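Fodthorpe Community Boating Center
Progress Report to the Mamani Fund
Reporting period: April through September

Summary

The grant pays for two things: repairs to the east dock and a season of free boating classes for adults and teens who live in Fodthorpe. The dock is open and in daily use. The classes started three weeks behind schedule and ran through the end of September. One budget line is overspent and one is underspent, and we are asking to move money between them. Details are below under Budget.

Dock repairs

Work on the east dock began in April as planned. The contractor, Dekano Marine, replaced the decking on the outer section and found more rot in the support beams than the inspection had shown. Two beams that were supposed to be patched had to be replaced. That added $924 in lumber and hardware. Labor for the extra work was covered by the contract, so there was no change on that side.

The new ramp meets the slope limit in the county permit. At very low water the bottom edge still sits higher than we would like, and there is a lip that catches wheels. Dekano has quoted a hinged plate to fix it. We have not ordered the plate and would like to wait until the water comes back up in spring before deciding.

The handrail on the north side was painted in June. The paint is already chipping near the cleats and will need another coat before next season.

Classes

We offered 40 places in the free program and filled all of them. There was a waiting list by the middle of June. Most people signed up through the library and the high school. The flyers we mailed brought in very few sign-ups and we would not mail them again.

The late start came from the insurance certificate, which had to be reissued after the dock work changed the site plan. We made up two of the three lost weeks by adding an evening session that began at 6:30. The third week was not made up.

Each group began on shore with life jackets, weather, right of way and rope work before going out in the boats. Rope work took longer than the lesson plan allowed. People could follow a bowline when it was shown to them and then lose it by the next class. Starting in July we moved knots to the first 15 minutes of every session in place of a single long lesson, and instructors reported that fewer people needed help tying up at the dock. Untangling and coiling line properly was added at the same time – it had been left out of the original plan and it was costing us time at the start of every sail.

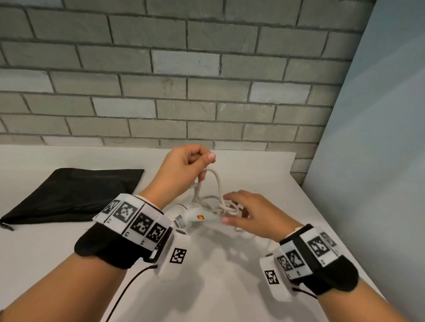 Attendance and completion

Of the 40 people enrolled, 31 finished the course. Five stopped coming after the second week, and we reached three of them by phone. All three said the class time clashed with work. The other four left later in the summer for various reasons, including one family that moved away.

We had set a target of 34. The evening session held on to its people better than the Saturday morning one did, and next year we plan to run two evening groups and one morning group.

There were no injuries beyond small cuts and one sprained finger. One boat was towed in when the wind dropped.

Equipment

We bought 17 life jackets in youth and small adult sizes. This was more than the number in the proposal, because the older jackets in those sizes failed inspection. The two used dinghies from Zivura Boats arrived in May. One needed a new rudder fitting, which the seller supplied at no charge.

We did not buy the second dock cart. The old one was repaired with parts we had on hand.

Budget

Dock materials are over by the $924 described above. Equipment is under by $500, mostly from the cart. We ask for approval to move the $500 from equipment to dock materials. The remaining $424 will come from our general account and we are not asking the fund to cover it.

Instructor pay, insurance and printing are all within the approved amounts. Receipts are attached in the same order as the budget lines.

Next period

Boats come out of the water in October. Over the winter we will rewrite the lesson plan with the changes made in July, repaint the north handrail and get a second quote for the ramp plate. Registration for next year opens in March, again through the library and the high school. We would like to hold ten places for people on this year's waiting list and will confirm that with you before registration opens.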